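Kastley Adds Round Canister With Tab Lid to Its Pantry Range

BRENPORT, 08/06/2024 - Kastley, the kitchen storage company based in Brenport, has added a round canister to its pantry range. The canister has a clear plastic body and a teal-blue lid with a thick tab on one side for opening.

The new canister is meant for dry foods such as rice, oats, pasta and flour. It comes in 2 sizes and is sold singly or as a set. Spare lids can be ordered separately.

"Customers kept writing to us about lids," said Jytte Blöndal, head of product at Kastley. "They liked being able to see what was in the container, but they wanted something easier to get hold of when opening it. We made the tab thicker and left the rest of the lid plain."

Kastley started work on the canister in January. Samples went to 31 households in Brenport and Birnthorpe, who used them in their own kitchens and filled in a short form each week. The shape of the tab was changed once after the first forms came back.

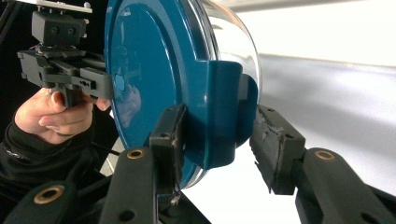

The first run is 2000 canisters. They will be sold through Kastley's own shop in Brenport and at Tiwari home stores, which will carry the range in 20 locations. The Birnthorpe store will have both sizes on the shelf first, with the others to follow as stock arrives.

Customers who own older Kastley canisters should note that the new lids do not fit them. Lids for the older range remain on sale.

Retailers can ask for a price list and samples through the Kastley trade desk in Brenport.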